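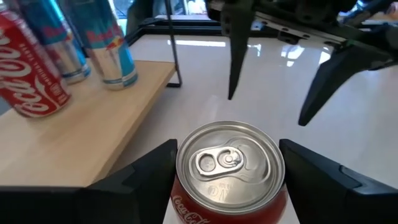
Drinks cans: where the sorting work stands
Progress report to the Ostermann fund, 12/09/2025

The collection point at Muvby has now run for 52 days. We said in March that 300 cans a week was hopeful, and we still think so. Our best week reached that figure, and it was the week of the street fair, so we would ask the fund not to read much into it.

Most of what comes in is the ordinary red Coca-Cola can or something close to it. Unopened cans are the nuisance. One with its tab and mouth panel still sealed has to be set aside, and the Flisier guidance gives it half a line. We wrote to them for more and got the same half line back.

Rutov's claim that lids and side walls can be graded separately has not been shown to our satisfaction. The markings pressed into the lid are hard to read even close up, and 9 of the trial batches were recorded without them. We have stopped asking for that column to be filled in.

Spending is within budget, mainly due to the second set of bins never arriving. We have asked for a delivery date 5 times.

Requested: leave to keep the present bins until the next report, and no new target before then.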